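Gendholm estrena crema de manos y yo ya la he probado

Quienes me leéis desde hace tiempo sabéis que en invierno mis nudillos parecen papel de lija, así que cuando me llegó el aviso de que Gendholm sacaba por fin una crema de manos sin perfume, me apunté la primera (bueno, casi la primera). Se presentó el 4 de febrero de 2026 en la tienda que tienen en Plustdale, y allí que me fui, con los guantes puestos y muchísima curiosidad.

La crema se llama Fluker y viene en dos tamaños: un tubito de 50 ml para el bolso y un bote de 185 ml con dosificador para dejar en casa. Lleva glicerina, manteca de karité y avena coloidal, y la marca dice que el 97 % de los ingredientes son de origen vegetal. A mí ese dato me parece bien, aunque lo que de verdad quería saber era si iba a dejarme los dedos pringosos. ¡Pues no! Se absorbe rápido y a los pocos minutos ya estaba yo toqueteando el móvil sin dejar huellas por toda la pantalla.

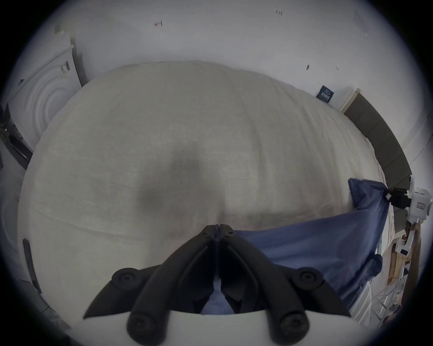 También pregunté por las pruebas, que siempre pregunto. Me contaron que la usaron 135 personas con la piel seca o muy seca durante 3 semanas, mañana y noche, y que con esos comentarios cambiaron la textura, porque la primera versión resultaba demasiado espesa. Me habría encantado ver los resultados completos por escrito, pero de momento no los han publicado. Ya insistiré.

Olor, prácticamente ninguno, y eso que yo tengo una nariz de lo más quisquillosa. La pega que le pongo es el tapón del tubo pequeño, que es de rosca y con las manos llenas de crema se resbala una barbaridad. Se lo dije a las chicas del mostrador y se rieron, así que imagino que no he sido la única.

Por ahora solo se vende en la tienda de Plustdale y en las farmacias Ogilvie, y en marzo llegará a la web de Gendholm, con recargas para el bote grande. Yo me llevé el tubo, que va conmigo a todas partes, y le tengo echado el ojo al otro para la mesilla de noche. Si la probáis, contadme qué tal en los comentarios, sobre todo quienes os laváis las manos mil veces al día por trabajo.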